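Claltby flats thread, 2023-01-21. Sound between neighbours, and why boards on a wall do so little about it. 1/9

Two separate problems get mixed up. Airborne sound is voices and television. Impact sound is footsteps and dropped pans. A fix for one often does nothing for the other. 2/9

Airborne sound depends mostly on mass and on gaps. A heavy wall with an open gap at the skirting performs like a light wall. Seal first, then measure again. I used acoustic sealant along 20 metres of edge before touching anything else. 3/9

Planks fixed straight to a wall add little mass. They also have seams, and a seam is a leak unless there is something solid and continuous behind it. 4/9 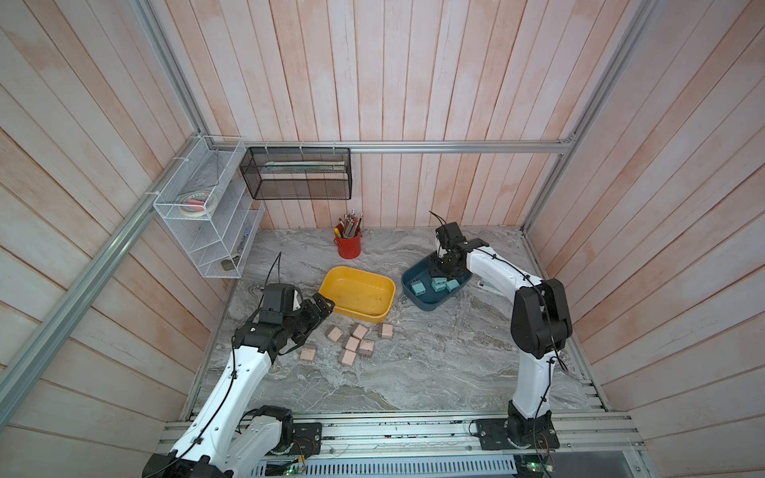

Vertical planks on three sides, seams running in parallel.

If you like the look of boards, put them over a sealed layer of dense plasterboard. Stagger the joints between layers. Keep the screws out of the party wall itself if the lining is meant to stand free of it. 5/9

Foam tiles reduce echo inside your own room. They do not stop the neighbour's television. The Drarko listing I was sent runs the two claims together in one sentence, and the only figures given are for echo. 6/9

Impact sound has to be dealt with at the source, so the floor above. A ceiling lining underneath helps a bit if it hangs on resilient fixings. One rigid screw through to the joist undoes much of that. 7/9

Costs for my wall: 394 pounds in board, sealant and mineral wool. The quote from Rao for the same wall was nearly 900, fitting included. Theirs had a second layer of board, mine has one. 8/9

Ceiling is next, in April, if the freeholder agrees in writing. Check your lease before drilling into anything shared. Mine covers it in one line under "alterations". 9/9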